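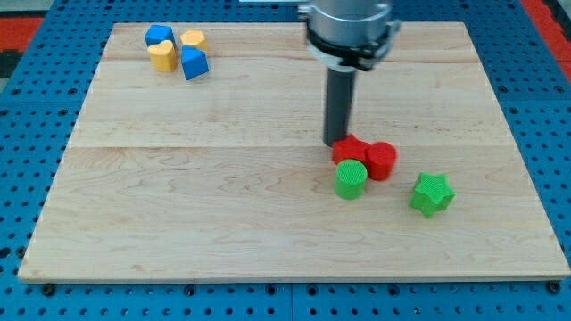 2025年8月2日,星期六

上午重新校准了湿度计。饱和食盐法,密封盒里放一夜,理论值75%,工作间那只读72%,卧室那只读78%。前者加3,后者减3,贴标签写在背面。以后记录一律用修正值,旧数据不回改,只在表头注明分界日期。

四月份开始记的木料含水率,到今天可以画出一条像样的曲线。枫木那批从Corkholm买来时表面读数偏高,端头封蜡,隔条堆放,上面压了混凝土砖。前几周下降快,进入梅雨以后基本停住,有一周还回升了。现在针式含水率仪读9%,同一块板换三个位置,差别不大。樱桃木读8%,已经可以用。胡桃木有一块中段比两端高,估计当初窑干就不均匀,先不动它。

针式和感应式的读数一直对不上。感应式要输入密度,默认值偏低,枫木上会读高。查了说明书的树种修正表,表里只写“硬枫”和“软枫”,卖家的单子上只写“枫木”。按硬枫设,两台仪器的差缩到可以接受的范围。要彻底弄清只能切样烘干称重,烤箱103度,称到重量不再变化为止。厨房秤精度不够,得借一台分析天平,或者把样块切大一些。后一种办法省事,但费料。下周再定。

下午拼板。胶用的Limow,开放时间比以前那种短,气温高的时候更短。室温31度,涂完第三条缝时第一条缝的边缘已经起皮,只好刮掉重来。教训是分两次拼,每次不超过三块,最后再合。夹具先空夹一遍,位置用铅笔标在板边,涂胶以后不再调整。这些以前都知道,今天图快没照做。

夹紧力的问题想了一阵。手册上硬木给的范围很宽,实际用管夹很难判断。以挤出的胶呈连续小珠为准,不追求流淌。夹子上下交替,间距大致等于板宽,两端各留一掌。夹完用直尺检查,中部略有上拱,把下面两只松半圈,上面的不动,回平。四十分钟后用刮刀去掉半凝固的胶,比干了以后再刨省力,也不会像湿布擦那样把胶抹进木孔里,上油以后出白斑。

年轮方向这次还是交替排列。同向排列的说法也看过,理由是整板只形成一个弧,容易用穿带拉平。交替排列则每块各自起弧,整体呈波浪,幅度小,但面上不好刨。砧板没有穿带,厚度又有限,所以选交替。花纹难看一些,接受。有一块波纹很重,正反两个方向刨都起毛,最后改用刮片,刃口翻得轻一点,走斜向,表面才算干净。

刮片翻刃的步骤记一下,免得下次又忘:先锉平,再用千号石去毛刺,两面各推几下;立起来,棒磨上加一滴油,先垂直,再倾斜7度左右各走两遍。角度大了刃口卷过头,手要压得很低才吃料,容易发热烫指。今天第一片就是卷过头,重做。

食品级油还剩半瓶Delacroix,开封已久,闻着没有哈喇味,在玻璃片上试涂一层看固化。如果三天后还粘手就丢掉。Purkonden的硬蜡油到货时间推迟,网页上只写“处理中”。

傍晚雷阵雨,工作间湿度由61%升到70%,均为修正值。关窗,开除湿机,设定55%。水箱两小时后倒了一次。板子留在夹子上过夜。

待办:
买隔条用的松木料。
刨刀重新开刃,第二把有缺口。
给感应式仪器换电池,低温报警误触发过一次。
烘干样块的尺寸先画出来,从废料里找,别切好料。
管夹螺杆上油,有两只转动发涩。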